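Dernutcombe Boards and Harnesses

Reference pictures and notes for control board and harness assembly, release 4

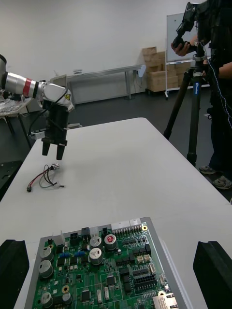

The set covers small wiring harnesses and the control boards they are sorted with at the bench. It was put together so that people who repair or rebuild these units can look up a part by its appearance when the label is gone. Release 4 has 176 entries, split into 27 part groups.

Contents

boards/ populated circuit boards, bare or in a metal tray
harnesses/ wire bundles with their connectors and end parts
parts.csv one row per entry
groups.csv the 27 part groups and their short names
CHANGES older release notes

Fields in parts.csv

id: a number, never reused
group: short name from groups.csv
wire_colors: colors in the bundle, separated by a slash, as in red/black/gray
ends: what each end of the harness carries (plug, component, loose wire)
mount: tray, foam or none
notes: free text, often blank

Colors are recorded as they look on the bench. Gray and faded black are easy to mix up, and 13 entries are marked "check" in the notes field for that reason. Capacitors are listed by body color and place on the board. Values are left out unless someone read them off the part.

Boards stay in their trays while they are being handled. Put a harness down flat with the plug end free, and keep the wires off the board. Foam blocks go beside a board, never under it.

Changes in this release

The Plallix group was split in two. Duplicate rows from the Kosel list were removed. Loose wire ends now count as an end type; before August they were left blank.

Known gaps

There are no wire lengths. The Zacharias boards have no harness entries yet. The id numbers start at 4000 and have holes where rows were dropped.

Corrections are welcome. Give the id and the field name.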